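4.2 Coleta de episódios de preensão em simulação
Guia de configuração Povbridge – módulo Delex
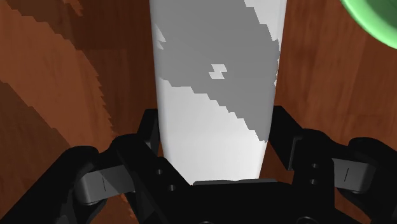
Por que coletar primeiro em simulação?
Porque a posição real de cada objeto é conhecida em todos os instantes, e o rótulo de sucesso pode ser calculado sem anotação manual.

O procedimento a seguir gera o conjunto usado no treino da política de preensão com câmera de punho. Pressupõe o módulo Delex instalado e o servidor Yatsenko em execução (seção 3).

1. Abra o perfil de cena "mesa" e confirme que a textura de madeira foi carregada. Se o tampo aparecer em cinza liso, repita a importação de materiais.

2. Selecione o objeto-alvo e ao menos um objeto de distração. O alvo branco fosco é o caso de referência para verificar sombras projetadas.

3. Fixe a câmera virtual ao punho. A base da garra deve ocupar a borda inferior da imagem, com um dedo de cada lado.

4. Defina 800 episódios por alvo e grave a semente no arquivo de sessão.

5. Ative a variação de iluminação. As sombras de borda serrilhada decorrem da resolução do mapa de sombras – mantenha o valor padrão nesta etapa.

6. Execute um lote de teste de 40 episódios e revise os registros antes de iniciar a coleta completa.

Nota: um episódio só recebe o rótulo de sucesso se o objeto permanecer suspenso por 2 segundos após a elevação. O contato dos dedos, isoladamente, não é critério.

Cuidado: não altere o campo de visão entre lotes. Imagens com parâmetros de câmera distintos não podem ser combinadas no mesmo treino.

Resultado de referência: a política treinada com a configuração padrão atingiu 69% de sucesso na bancada Ollstead, sem ajuste fino com dados reais. Valores muito inferiores costumam indicar erro na calibração do punho – ver seção 5.1.

7. Encerrada a coleta, exporte o conjunto e confira o total de episódios no relatório final.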